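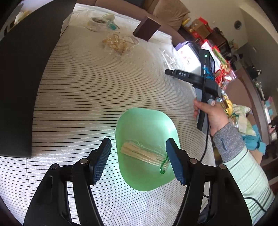
Cotton swabs, green bowl, striped tablecloth. The clip stays on.

The Small Stuff: A Gallery of Things That Live in Bowls

Posted by Petro Nazarenko, January 29, 2018

Every January I promise to deal with the small stuff. Other people take up running. I go through the bathroom cabinet, the kitchen drawer and the shelf by the front door, and I put whatever I find into bowls. By the end of the month the apartment is tidy and there is nothing left to eat soup from.

The project is called Grultow, after the noise the hall closet makes when you open it. I have kept it going on this site long enough to get letters. One reader in particular would like me to buy a cabinet with drawers. I have seen the cabinet she means. It costs $600 and I would fill it by the weekend.

So, the gallery. There is one picture up top for now, and the notes for it are below. The rest of the bowls are still being filled, and I would like them to look their best.

Notes on the swabs

The bowl is light green plastic, squarish with rounded corners, and the rim lets a little light through. I bought it as part of a Bodetus set – four sizes, each meant to sit inside the next. The smallest went to a neighbor with a tray of cookies and has started a new life over there. This one has held olives, thumbtacks and, for most of last winter, a single key.

The swabs are cream-colored cotton, lying corner to corner because the bowl is shorter than they would like. They still have some of their clear plastic around them. I am against decanting swabs completely. People who do it own glass jars with cork lids, and I have dusted enough glass jars.

The little green wire clip looped over the ends came out of the kitchen drawer, where I keep a supply saved from bread bags and the backs of cables. My sister calls this hoarding. She also borrows them.

The tablecloth is white with thin black stripes, evenly spaced, and it is a Gkikas, bought on sale. The stripes looked very calm in the store. On my table they bend wherever the cloth does, and I have stopped ironing it on the grounds that it won. It does make pale things easy to find, up to a point. Dropping a swab on a white stripe is still a good way to lose a swab.

What goes in a bowl

Readers keep asking for the rules, so I wrote them on the back of an Ikis receipt and have been more or less obeying them.

If it rolls, it gets a bowl. If it comes in a pack of 100, open one pack and put the others up high where you'll forget you have them and buy more. Batteries are allowed, but new and old must never share. Buttons get 21 days to find their shirt – after that they go in the button tin, and so, eventually, does the shirt.

Swabs live in the bathroom, on the shelf over the towels. They come to the table for sorting and go back the same evening, in theory.

Paper is not small stuff. Paper is a different month.

Still to come

Rubber bands, next to be sorted, in a dish I haven't chosen yet. Then the screws, which I have been avoiding. Last year's count for the screws came to 1174, and I would like to point out that I own one bookcase.

If you have a bowl of your own to send in, the address is on the contact page. Please say what was in it before. That's usually the better part of the letter.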